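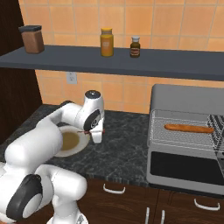 Miércoles, casi las ocho. Faltaban 36 demostraciones y Lorcan Kinsella ya no sentía el pulgar derecho.

– Otra – dijo Peadar Ní Chonaill desde la mesa de al lado, sin levantar la vista.

Otra. Reiniciar la cocina. Azulejos naranjas, encimera oscura, el plato de sopa, o de salsa, que nadie se iba a comer. Coger el mando, bajar la muñeca despacio, cerrar la pinza. La cosa roja, fina como un lápiz. Arriba. No, demasiado arriba. Borrar.

Carnstead quería más de 1000 episodios antes de junio. Limpios, decía el correo. Sin titubeos. Pero Lorcan titubeaba, siempre había titubeado – al aparcar, al pedir café, al contestar a su hermana – y ahora el modelo de Pustell titubeaba igual que él. Lo habían visto el lunes en la evaluación: el brazo llegaba encima del plato y se quedaba ahí, medio segundo, como quien olvida a qué ha entrado en la cocina.

– Eres tú – había dicho Peadar – . Es clavado a ti.

Se rieron los dos. Luego Lorcan no durmio bien.

Episodio 20. Bien. Episodio 21, bien también, quizá un poco rápido. Probó a no pensar. Probó a imitar a Peadar, que movía el mando como si espantara moscas. El brazo blanco dio un tirón, la pinza se abrió antes de tiempo. Borrar.

– ¿Y si lo dejamos con la pausa? – preguntó.

– Tully la va a filtrar.

– Tully filtra por duración. Medio segundo no lo pilla.

Peadar se quitó los cascos. Miró la pantalla, el horno con su salchicha eterna en la rejilla, la estantería con los botes.

– ¿Para qué quieres que se quede?

Lorcan no supo qué decir. Se encogió de hombros, reinició la escena, bajó la muñeca. Encima del plato se paró un momentito. Luego siguió.

Guardar.

– Otra – dijo Peadar, y volvio a ponerse los cascos.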